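Masking the Background in a Fixed-Camera Depth Pipeline

Applies to Prukavix 2 with the Hollmann planner plugin. Written by Ignacio Garrido, revised in September by Aparecida Lopes.

The default segmentation node in Prukavix takes every connected blob above the table plane and passes it to the grasp planner as a candidate. On a bench facing a blank wall this works. In an open room, monitors, shelving and lights come through as candidates too, and the planner wastes cycles rejecting poses it can never reach. The steps below restrict segmentation to the workspace and stop near objects from being dropped along with the far ones.

What you need

A calibrated camera on a rigid mount. Extrinsics must be stored in the station file, not passed on the command line. The Hadham calibration tool writes them in the right format.

A recorded log with color and depth topics. Do not tune on a live stream; you will not be able to repeat a run.

Write access to the station configuration directory.

Step 1. Check the table plane

Run

prukavix plane --log bench.plog --show

The overlay should sit flat on the table with no visible tilt. If it climbs toward the back, the fit has picked up cloth or a bin wall. Set plane.seed to a patch of bare tabletop and run it again. Glossy tops return reflections as points below the surface. Set plane.reject_below to true to discard them.

Step 2. Define the workspace volume

Open station.yaml and add a box in the table frame, in millimeters:

workspace:
 x: [0, 1542]
 y: [0, 900]
 z: [-5, 411]

The z limit should clear your tallest object plus the approach height of the gripper. Measure it. Leave the lower bound slightly negative so that calibration noise does not shave the bottoms off flat items such as folded cloth.

Step 3. Apply the mask before clustering

In pipeline.yaml, move the crop node ahead of the cluster node. The shipped order is the reverse, and it lets a foreground object merge with whatever stands behind it – the crop then cuts the merged blob in an arbitrary place. After the change, run

prukavix replay --log bench.plog --stage cluster

and compare the candidate list with the previous run.

Step 4. Handle objects close to the lens

Anything nearer than the minimum range of the sensor has no valid depth. The crop node treats missing depth as outside the box, so a large near object vanishes from the candidate list and from the collision map as well. The second part is dangerous. Set

crop.missing_depth: occupied

The planner will then treat those pixels as an obstacle out to the first valid return.

Step 5. Inspect the color view with the mask off

Before you commit the configuration, look at the raw color view and decide for each region whether it should be a candidate, an obstacle or ignored. In a view like the one below, the strawberry on the brown cloth and the small dark ball in front of the teal bin are candidates. The bin and the large pot at the left edge are obstacles. The monitors, ceiling lights and ductwork should be gone after the crop. The succulents showing above the bin rim need a decision: leave them as candidates only if your planner is allowed to reach into containers.

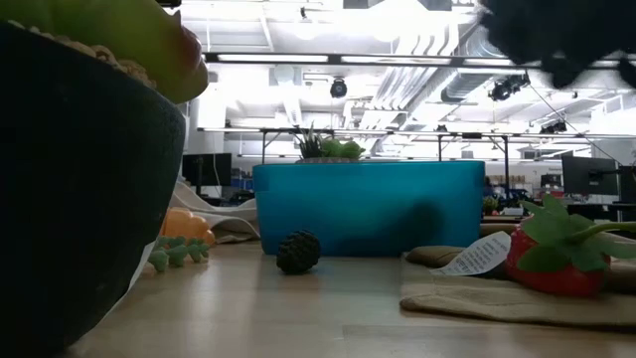 Step 6. Tune the cluster distance

Start with cluster.tolerance at 8 and lower it until items resting on fabric separate from the fabric. Going too low splits leafy objects into fragments. If no single value works, enable cluster.use_color, which adds a hue term to the distance. It is slower – on the Ildale station we run 2 worker threads to keep up with the camera.

Troubleshooting

Candidate list is empty: the box is probably in the camera frame. Check workspace.frame.

Candidates flicker between replays: the plane fit is unseeded. Go back to Step 1.

Planner reports "start state in collision": the arm is being counted as an obstacle. Turn on self_filter and confirm that the joint state topic is in the log.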